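Magazine > Features > Machines at Work

An Afternoon With the Grippers of Pumberg

31 Jul 2025 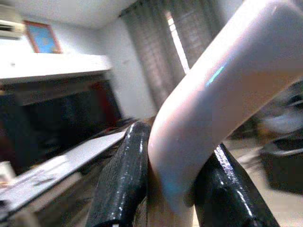
The gripper's own view, with a curved tube held between its two black fingers.

The open day at Oltico begins with a form. You sign to say you will stay behind the tape, and then you are taken to a room where there is no tape. I stood where I thought it might have been and tried to look insured.

Pumberg has three firms that work with robots, and Oltico is the one with the free parking. Its people spend their days teaching an arm to pick up things that were never designed to be picked up by an arm. Boxes are considered beneath them. What they like is a tube with a bend in it, which has no flat side to grab and a habit of swinging around once you lift it.

The arm goes in with its fingers open, thinks for a while, and closes. I have seen people choose melons with less care. A small camera at the gripper sends its pictures to a screen at the back, and most of the visitors ended up watching that instead of the machine. From down there a length of tube looks like part of a ship, and everything behind it smears as the arm turns. One man had to sit down.

The software is called Skekar. It has been through 109 versions, and our guide spoke of the early ones the way people speak of former roommates. Version 12 squeezed. Version 40 was so worried about squeezing that it let go of everything, including, on one famous morning, a full mug. The current one has 1,936 practice grasps behind it and a firm grip on pipe, hose and umbrella handles. It is still working on socks.

Then came questions. A boy near the front asked if it could do a high five. It could, after about 300 seconds of typing, and by then he had gone to find the cookies. A woman from Pangaribuan, the plumbing supply company across the road, asked what it cost. The guide said that depended. She asked what it depended on. He said that was a very good question and showed us another tube.

I will say this for the thing - it doesn't show off. The demonstrations I remember from years ago had music and colored lights, and a robot that waved. Oltico's arm picks up a part, holds it, puts it down and goes back for it again, like someone checking that the stove is off. I watched for most of an hour and missed my bus.

The next open day is in November. Bring a sweater and something oddly shaped. They will ask to borrow it.

Related stories
The Warehouse That Runs at Night
Who Fixes the Fixing Machine?
A Short History of the Conveyor Belt

Contact the editors | Copyright 2025 | Back to top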